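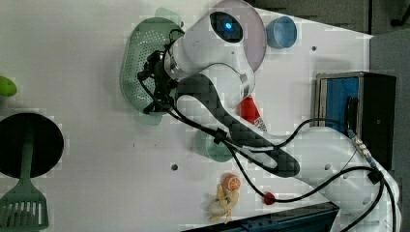

We finally did the kitchen things this month. I'd been putting it off since the move, and the trigger was Nayeli coming over to make a salad and asking where the colander was. I said there were three. We found one of them, in the cupboard with the hoover bags, and it had a crack down the side.

So July has been the month of taking everything out of the cupboards, putting it on a table and deciding about it. I've had a few emails asking how I go about this sort of job, and the answer is slowly, one type of thing at a time. I started with plastic, which in our house means cups, strainers, tubs, lids and the toy food that migrates in from the other room.

Cups first. We had far too many. Some came with us from Rillton, some were bought for a picnic, and a few I don't recognise at all. I kept the light blue ones and the see-through mint green ones. The blue ones are a good size for a child and don't tip over easily. The mint ones are a bit thin but they're fine for squash and for rinsing paintbrushes. Anything with a rough rim went in the recycling, and so did anything that still smelt of the last thing in it after a wash.

Then the colanders. I've decided that the long shape is better than the round one for a small sink. The pale green one is oblong with rows of small holes, and it will drain a tin of chickpeas or a punnet of strawberries without anything getting through. I wouldn't tip a big pan of pasta into it. For pasta we have the metal one, which Lwazi Mahlangu gave us when he left for Jalari and which I have no complaints about except that one foot is bent.

The toy food was harder. I thought I'd be able to get rid of most of it. The children haven't played shops properly for a year, but as soon as a piece of toy fruit is out on a table somebody wants it. We agreed on one tub with a lid, and whatever doesn't fit goes to Nayeli's nephew. The wooden bread has gone to him already. The till stays, even though the drawer sticks.

Small bottles are the other thing that builds up. Food colouring, glue, bubble mixture, the last inch of a sauce. I had a whole shelf of them lying on their sides. They now stand up in an old ice cream tub so I can see the tops, and I've written what each one is on a bit of masking tape where the label had come off. Two had leaked and set hard on the shelf, and it took hot water and a butter knife to get them up.

I bought very little for all this. There is a shop on Prirkell Road that sells storage tubs by size, and I came home with 2 of the deep ones and a set of stacking shelves that are 32 cm wide. Our cupboard is 40 cm inside, so there's a gap down one side, and the trays and chopping boards go in there standing up. I did measure first this time. The last shelf I bought by eye is in the shed with the paint on it.

The order in the cupboard is now as follows. Cups are on the bottom shelf where the children can reach them, stacked no more than four high. Strainers and the colanders are on the middle shelf, one inside the other as far as the shapes allow. Tubs are at the top with their lids on. I know the usual advice is to keep lids separately in a rack, but I tried that in the old house and we ended up with a rack of lids that fitted nothing.

Washing everything took longer than the sorting. I did it in the sink with ordinary washing-up liquid and an old toothbrush for the colander holes, because the dishwasher leaves a white film in them where we live. I leave things to soak for 30 minutes and then go round the holes from the back. They dry upside down on a towel, and I don't put them away until the next morning. If you stack plastic cups damp they stick together and smell.

What's left is the drawer. It has the peelers, the birthday candles, a lot of elastic bands and a corkscrew that I think belongs to the Naidoo family next door, who have not asked for it back. I'd like to get that done before the school holidays start properly, but the bathroom sealant needs doing as well and that has to be done on a dry day with the window open.

Nayeli came back last week and made the salad. She found the colander by herself. The salad servers are still missing, so we used two big spoons.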